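Wendden open day sim recordings, README

Quick notes so people who came to the open day in April can find there stuff. Will tidy later.

What this is

Recordings from the simulator demo we ran at Zalham, downstairs room, afternoon session. Visitors picked a task off the board, we launched it, everybody watched on the big screen. 178 episodes kept. All simulated, no real hardware in any of it. The house is one of the Zeman interiors, dark doors, blue-gray walls, white floor in the hallway.

Robot is the two-arm mobile base, light gray and white shell, parallel grippers. Same model in every episode.

Tasks on the board

hall_drive: go down the corridor between the doors
door_reach: bring one gripper up close to a door, stop, hold
cabinet_approach: get a wrist near the big wooden cabinet, fingers open
picture_look: point a wrist camera at a framed picture on the wall
free: visitor says what to do, operator tries it

hall_drive was the popular one. Narrow hallway, long arms, you can see why. Most people wanted to know if it would fit. 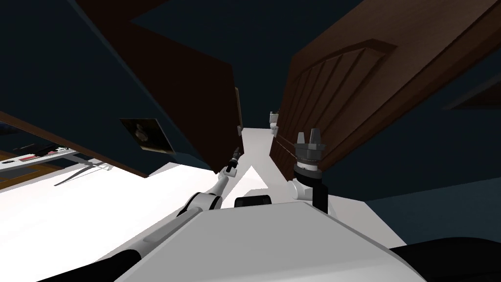
Base speed was capped low for the whole session. If you want the faster runs ask for the Fendska set, seperate download, different house.

Cameras

One body view plus a wrist view per arm. Body view looks down over the chassis and can be heavily tilted depending on the episode, horizon is NOT leveled. We left it that way on purpose, please don't rotate the frames and then report the poses as wrong. Poses are in the raw camera frame.

Wrist views are dark when the arm points away from the lit part of the house. Exposure fixed, no auto gain. Brighten them yourself if you need to, originals stay as is.

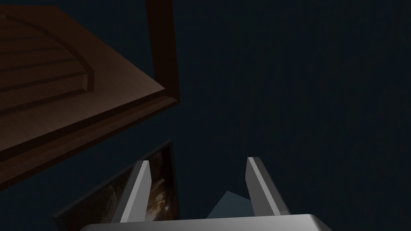 Depth is there for the wrist views too but check the near range. Anything very close to the fingers comes back as zero. Body depth seems ok.

Files

Each episode folder has the video streams, joint states, gripper opening, base pose and a short text file with the task name and whatever the visitor asked for, typed in by the operator. Typing was fast. Expect spelling. Names of visitors were never entered.

Joint states are in radians, gripper opening in meters, timestamps in seconds from episode start. The camera streams and the joint log start at slightly different moments, use the timestamps, don't match by row number.

Known problems

- 5 episodes have no left wrist stream. Listed in missing.txt
- 3 free episodes end early, simulator crashed, kept anyway
- success flag is set by the operator by hand. Treat as opinion
- picture_look has no success flag at all, forgot to add the button
- clock on the demo machine was off, ignore the file dates

Splits

None. Open day data, not a benchmark. If you make a split keep the whole episode on one side.

How the session ran

Roughly 7 minutes per visitor group, including the talking. One operator on the controls, another person explaining what was on screen. Kids got the free task mostly. Resets between groups put the base back at its start pose but arms sometimes kept a bit of the last position, so don't assume identical starts.

Use

Fine for teaching, student projects, poking around. Credit the Wendden open day recordings. Don't use it to claim anything about real robots in real hallways, contact physics is the cheap setting.

Todo

fix the task names in the index (hall_drive shows up as halldrive in a few)
upload the slides
add the button for picture_look before next time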